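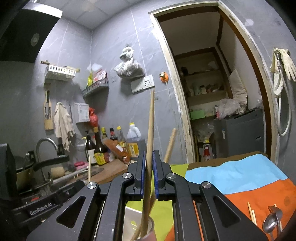 How long should a household keep its utility bills?

Two years is enough for most paper bills, provided each one has been paid and the following statement shows a zero balance carried forward. Bills that support a tax deduction belong in a separate folder and are kept for as long as the return itself.

This post sets out the method I have used since moving into the apartment on Murkuvley Street. Several readers requested it after the earlier entry on renewing a lease, and the comments on that entry raised questions that deserve a fuller reply.

When I began, the papers filled a filing box and most of a kitchen drawer. The count came to 216 sheets. Of these, 70 were inserts and advertising that had never been separated from the statements they came with. They were recycled the same evening. The remaining sheets were sorted by the company that issued them, and within each company by the closing date of the billing period. The date of payment is a poor basis for sorting, as a late payment will place a bill in the wrong month.

The folders are the plain Mistik cardboard type with a side tab. I have no complaint about them other than the tabs, which take pencil better than ink. Electricity, water, gas, internet and building charges each have one folder. Insurance has its own box on a different shelf, together with the lease and the inspection report from move-in.

Building charges require more care than the rest. The management office, Hrytsenko Property Services, issues a yearly adjustment every September, and that adjustment refers to monthly amounts from the previous year. A tenant who has discarded those monthly notices cannot check the figures. In my own case the adjustment once included a charge of $11 for a storage unit I had given up. The office corrected it within the week after receiving copies of the notices and the signed return form for the key.

Electronic statements follow the same order. I download each one on the day it is issued and save it under the company name, year and month. Online accounts should not be treated as an archive. When my former internet provider, Jaronum, closed my account, access to the old statements ended with it, and the final bill had to be requested by mail.

Disposal takes place once a year, after the September adjustment has been checked. Anything bearing an account number is shredded. Envelopes go out with ordinary paper. The final bill from any closed account is kept, as is the letter confirming closure.

A later entry will address warranties and appliance manuals, for which I have not yet settled on an arrangement.

Posted 24 Sep 2026
Filed under: Household Records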